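Keep the old board. That's my whole argument, you can stop reading if you want.

For anyone still here. The recycling drive at Skedach is on again in August and the flyer says bring "obsolete electronics, any condition." Obsolete according to who? I walked past the bins last year and they were full of desktop boards. Full size, green, PCI slots, the works. Into the shredder for a few cents of copper and a trace of gold.

I think that's a waste, and I don't mean waste in the landfill sense, though sure, that too. I mean we're throwing out the last computers a regular person can read.

Try it. Open a laptop bought this year. Ten tiny screws, half of them a shape you don't own a driver for, a battery glued in, and then a sliver of black circuit board with everything soldered down and metal lids over the intresting parts. Nothing to learn from it. Nothing to pull out and put back. You close it up again and feel a bit stupid.

Now put an old desktop board on the kitchen table. Memory goes in the memory slots. Cards go in the card slots. The fan cable plugs into a little header and you can follow it with your finger from one end to the other. Capacitors standing up like water towers. And the labels! White print next to so many of the parts, right there on the board, for whoever comes along later with a flashlight and a problem. 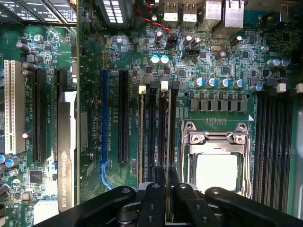
I learned more from one dead board than from a whole semester of slides. Cost me 15 dollars at the Merklow flea market, in a shoebox. Didn't boot. Still doesn't. Found out what a power choke was because there was a row of them by the processor socket and it bugged me not knowing. Looked it up, then looked up the next thing, then it was two in the morning.

People push back on this, so quickly.

"They're slow." Yes. Slow at video, slow at modern websites. A label printer doesn't care. A machine with one old scanner card in it doesn't care either. There's a print shop near me, Borbély, still running its cutter off a card that only fits a PCI slot. Replacement quote for the newer setup was $1,097. They bought three used boards instead, stuck two on a shelf, done.

"They eat power." Fair, this is the best argument against me and I don't have a great answer. Don't leave it on all night. Don't make it a server. A board that gets switched on for an hour on a weekend isn't what's wrecking your electric bill.

"Capacitors go bad." They do. They're also big enough to see and big enough to replace, with a cheap iron and some patience. Bulging top, swap it. Try that on your phone.

What I'd like is boring. A shelf before the shredder. Skedach could put out one table, five hours, take what you want, rest gets recycled like always. Raltivel next town over does something like it with bicycles and it works fine, the bikes go by lunch.

And schools should be first in line. Hand a twelve year old a board and let them pull the memory out and click it back in. So what if they bend something. It was headed for the shredder anyway.

Anyway if you've got one in the closet, leave it there till August at least. Or give it to me. I have room for maybe two more, then I need to clean up the garage wich is another column.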